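Re: coat rack task - who's in on the build night?

Haf Phillips wrote:
> Are we still doing hangers for the Brisomton round?
> And has anyone got the 2 spare finger pads?

Yes, still hangers. Pads are in the Gatau box, bottom layer. Help yourself. 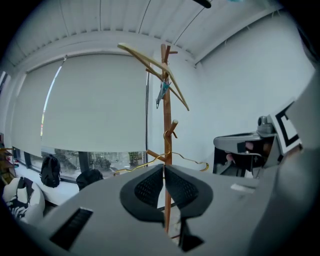
Practice runs for the club entry stand at 222, we said 476 before the end of April so a fair way to go. Lindsay wants both hanger types in teh set - wooden one up near the top of the rack, thin gold wire one over the lower pegs. Start with the wire one please, 20 goes each, then swap over with Jihad. Write down the misses as well.

Can't do before half six myself. Fulgencio has the key.

Ezequiel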